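Wall-Mounted Storage Above a Short Counter
Project report, Interior Fittings studio
Flolcombe, October 2025

1. Background

The task set for this term was to increase the usable storage of a small kitchen corner without adding a floor cabinet and without reducing the free counter surface. The corner was built as a mock-up in the Flolcombe workshop. It consists of two white walls meeting at a corner and a gray countertop with a marble-like finish. The same mock-up was used by the previous group in July, whose report dealt with lighting and is not repeated here.

A short counter loses its back strip first. Items used once a day, such as a toaster, are pushed against the wall, and jars and packets then collect beside them. The strip of wall above stays unused, although it is within easy reach of a standing adult. The project started from that strip.

2. Requirements

The requirements were agreed with the studio before any parts were ordered.

The storage had to hang from the wall and leave the counter below it clear. It had to take jars of different diameters, so fixed round cutouts were ruled out. The contents had to be readable from the front without lifting anything down. It had to be possible to move the storage sideways by hand when the layout of the counter changed. The cost of parts was not to exceed 2,000 in the workshop's internal credits, including fixings and wasted material.

A further requirement came up during the first review. The toaster was to stay where it was, against the wall, and anything hung above it had to allow bread to be put in and taken out.

3. Options considered

Three arrangements were drawn and compared.

The first was a solid shelf on brackets. It was the cheapest and the strongest, but it hid the back of the counter and collected crumbs. It also could not be moved without new holes. The second was a tall freestanding rack standing on the counter. It needed no drilling but took up the surface the project was meant to save. The third was a metal rail fixed to the wall with baskets hung from it. It carried the least weight of the three and was the only one that met the requirement for sideways movement.

The rail was chosen. A black metal post in the corner, with a wire mesh organizer near its top, was kept as a secondary position for light items. This part of the design was inherited with the mock-up and was not altered.

4. Materials

The rail is a silver aluminum profile sold under the name Filar. It was cut in the workshop and the ends were filed and deburred. The basket is black wire and hangs from the rail on white clips. Several clip types were tried on the bench before installation. The softer ones let the basket tilt forward when a jar was placed at the front, and these were rejected.

The wall covering is the Stemomix pattern, loose black swirls on white. It was selected by the group working on finishes and was already in place when the rail was fitted. Its effect on legibility is discussed in section 6.

Total cost of parts was 1,245 credits. The largest single item was the rail.

5. Installation

The rail line was marked with a spirit level and checked against the countertop at both ends. Holes were drilled through the wall covering with masking tape over each mark to prevent tearing. One hole was drilled out of line and had to be filled. The repair is behind the rail and does not affect the fixing.

The height of the rail was decided by trial. The basket was first hung low, so that its base could be reached without stretching, but this brought it too close to the toaster slots. The rail was raised and the test repeated with bread in the slots until a slice could be lifted straight out by hand. Toy bread was used for this and all later checks, as the real slices tore and left crumbs on the counter.

The basket was then loaded with jars of dry goods. Clear containers were preferred. 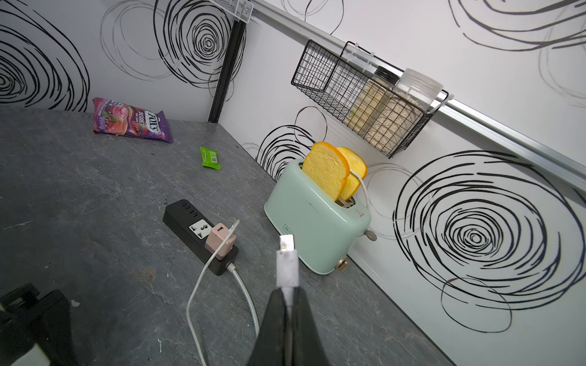
Figure 1. Loaded basket on the rail, with the toaster on the counter below.

6. Results

The basket held two jars side by side with no visible sag in the rail. Over a period of 8 days the clips were inspected each morning and no slipping was recorded. The basket was loaded and unloaded at every inspection – this was intended to imitate ordinary use, though at a higher rate than a household would produce.

Contents could be read through the wire at normal standing distance. Pale contents were harder to identify than expected. The white wall and the swirls behind the basket both compete with the wire, and a jar of light-colored powder or flakes does not stand out strongly against them. Colored or dark contents were not affected. Labels on the front of the jars would solve the problem at almost no cost, but they were outside the scope agreed in section 2.

Jars with dark caps were found faster than jars with white or translucent lids. This was noted informally during loading and was not measured.

Sideways movement worked when the basket was empty. With jars inside, the clips gripped too firmly to slide and the basket had to be unhooked and moved with both hands. The requirement is therefore only partly met.

7. Heat and safety

The toaster was never switched on in the mock-up. No statement can be made on the effect of rising heat on the clips, the jars or the wall covering. In a real kitchen a basket should not hang directly over a working toaster, and the position used here should be treated as a test of reach and clearance only. The routing of the power cord behind the toaster also needs attention. A cord that loops up near the slots would have to be shortened or clipped down before the appliance was used.

8. Recommendations

The rail should be retained and the clips replaced with a type that slides under load. The Wickramasinghe hook, which has a small roller on its upper edge, was identified late in the project and could not be obtained in time. It should be tested first.

A second basket should be added toward the free end of the rail, clear of the toaster, and the heavier jars moved there. A plain panel behind the baskets would improve legibility, but this has to be agreed with the finishes group. The wire mesh organizer on the corner post is too high for daily use and should be lowered or given over to items seldom needed.

The mock-up remains assembled. Remaining clips, offcuts of rail and the drilling template are stored in the drawer under the bench.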